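October 1, 2025

Last day of the golf trip. Up before the others and made coffee. Dezső had left his shoes in the sink again, full of sand from the bunker on the second hole.

The villa is fine. Two bedrooms for four men means I share with Obed, who sleeps like a stone, so I got the better deal. Levente and Géza argue over the fan every night. The rate was 542 each with cart fees in it, and I paid mine back in September. Breakfast was supposed to be included and is a bag of rolls hung on the door.

Played Runduvance this morning. Long course, 18 holes with water on most of the back nine. I went out in 47, which I was pleased with, then lost two balls at the twelfth and stopped enjoying myself. The greens had been cut short and everything ran past the hole. Obed had the best round of the four of us and bought the drinks, as agreed. Géza kept the card and I have not checked his adding.

The voucher for Notier is good for 30 off food, one per booking. We had thought it was one per person. Levente asked twice and got the same answer. I had the fish, he had the fish, the other two had steak. Good potatoes.

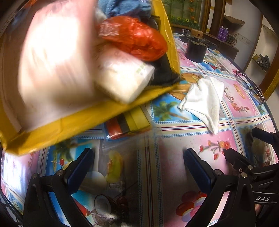

Afternoon

Rain from two o'clock. The second round at Gernisari was called off and they gave us credit, good for a year. I would have taken the money. Dezső wants to use it in spring and bring his brother-in-law, which makes five, and then we would need the bigger villa. I said I would think about it.

Cleaned my clubs in the bathtub. The grip on the seven iron is coming loose at the bottom – needs doing before next time.

Called Magdolna. The boiler man came and the part is on order. She asked if I had won anything and I told her about the 47.

Packed except for the toothbrush and tomorrow's shirt. Checkout is at ten. Géza is driving the first half and I take over after lunch.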